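Dicas de cozinha e oficina: o que já dá para deixar com a máquina (e o que ainda não)

Actualizado a 31 de dezembro de 2018

Muitos mails sobre o mesmo. Se vale a pena comprar, se já arrumam a cozinha, se dobram roupa. Respostas curtas, por tarefa. Escrevo isto entre duas fornadas, desculpem o estilo.

Aspirar o chão

Sim. É a tarefa que está resolvida, ou quase. Mas o chão tem de estar preparado:

Cabos para cima. Todos. O do candeeiro também.
Franjas do tapete dobradas para baixo, ou tapete enrolado.
Cadeiras em cima da mesa se a sala for pequena.
Escova limpa de dois em dois dias em casa com cão. Cabelo comprido corta-se com tesoura de unhas, não se puxa.
Meias de criança - apanhar antes. O meu engoliu uma em agosto e ficou parado debaixo do sofá até à noite.

Cantos continuam a ser com vassoura. Rodapés idem.

Lavar o chão

Assim assim. Passa um pano húmido e pouco mais. Gordura de cozinha não sai. Molho de tomate seco, esqueçam. Água morna, uma gota de detergente, esfregona, cinco minutos e está feito.

Loiça

A máquina lava, claro, lava há décadas. O que ninguém faz por nós é carregar e descarregar. A Sofia Xenos, leitora antiga, perguntou se há braço para isso. Para casa, que eu recomende, não. Copos finos, pratos molhados, talheres todos enfiados uns nos outros - difícil demais por enquanto.

O que ajuda hoje:

Talheres separados já no cesto, garfos com garfos. Arruma-se tudo de uma vez.
Descarregar primeiro o cesto de baixo, senão pinga.
Tigelas inclinadas, nunca deitadas.

Arrumar a bancada e a mesa

Era aqui que eu queria chegar. Parece a coisa mais simples do mundo: pegar num pacote, pôr no armário. Uma pessoa faz isso a falar ao telefone. Para uma pinça de dois dedos são quatro ou cinco problemas seguidos. Ver o pacote. Chegar lá. Abrir o suficiente. Fechar sem esmagar nem deixar escorregar. E depois largar direito, que é onde muita coisa tomba.

Embalagens brilhantes são do pior. O reflexo engana a câmara, o plástico mole foge dos dedos. Lata é mais fácil. Caixa de cartão mais fácil ainda.

Dedos escuros bem abertos, mesa clara quase toda vazia, e a embalagem laranja e castanha lá ao fundo, ainda longe. Uma pessoa já a tinha na mão.

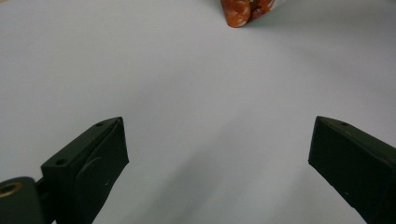

Preparar a mesa (serve para máquinas e para gente)

Umas regras que roubei ao pessoal que trabalha com isto e que agora uso na minha cozinha:

Fundo liso. Toalha às flores esconde tudo, até a nós. Numa bancada clara e lisa acha-se logo a tampa perdida.

Luz de lado, não de cima. Menos brilho no plástico. Um candeeiro pequeno chega.

Espaço à volta de cada coisa. Dois dedos de folga, no minimo. Frascos encostados caem em dominó.

Uma peça de cada vez. Com pressa leva-se três e parte-se uma. Falo por mim.

Sítio fixo. O sal é sempre no mesmo lugar. Quem experimenta máquinas em casa diz que metade do trabalho é isto, e a minha avó dizia igual sem máquina nenhuma.

Dobrar roupa

Não. Vi um vídeo, a Tiina Partanen mandou-mo toda contente, uma toalha dobrada muito devagarinho. Só que estava acelerado. Toalha é o fácil, camisa é outra conversa, e lençol de elástico nem eu.

Truque que funciona: sacudir a peça mal sai da máquina de secar, dobrar ainda morna, pilha por pessoa. Poupa metade do ferro.

Na oficina

O Ravinder Nguyen tem uma pequena serralharia, a Rinholm, e respondeu-me às perguntas por escrito. Resumo:

Peça sempre igual, sempre no mesmo sítio: a máquina ganha. Faz 517 seguidas e não se queixa das costas.
Peças misturadas numa caixa: perde. Ou anda tão devagar que mais vale o aprendiz.
Limpar a bancada no fim do dia: pessoa. Escova, aspirador, pano, por esta ordem. Ar comprimido não, a limalha vai para os olhos.
Parafusos soltos: tabuleiro com divisórias, etiqueta à frente. Íman na ponta de um cabo para os que caem.

Também disse que o mais caro foi mudar a oficina à volta da máquina. Suportes, batentes, calços, tudo à medida. Lá em casa ninguém vai fazer isso à despensa.

Se mesmo assim querem experimentar em casa

Comecem por objectos que não se partem e não entornam. Caixas de chá, esponjas novas, pacotes fechados.
Nada de facas. Nada de vidro. Nada perto do fogão.
Borracha fina nos dedos da pinça, se forem lisos. Fita de raquete dá.
Parafusos apertados antes de cada sessão, folgam com o uso.
Limpar os dedos com pano e álcool. Gordura de embalagem escorrega e depois a culpa é do programa.
Crianças e gatos noutra divisão.

A Nyokabi Lema fez contas a 200 tentativas de pegar num pacote e pô-lo numa caixa, na cozinha dela. Falhou 38. Para uma experiência é muito bom. Para quem quer a mesa levantada depois do jantar, são muitas bolachas no chão.

Então, compra-se ou não

Aspirador sim, se o chão ajudar. Máquina de loiça, sempre. Braço para arrumar, por agora só para quem gosta de mexer naquilo ao fim de semana.

Perguntas que ficaram

Janelas? Os que colam ao vidro fazem o meio e deixam os cantos. Jornal e vinagre diluido.

Cortar legumes? Robot de cozinha pica, mas descascar é convosco. Alho: esmagar com o lado da faca, a pele sai sozinha.

Caixa de areia do gato? Há automáticas. O Jae-in Song tem uma e continua a esvaziar a gaveta à mão, e a lavar tudo uma vez por mês com água quente.

Para a próxima respondo às do forno, que são muitas. Mandem também as vossas da despensa, traças incluidas.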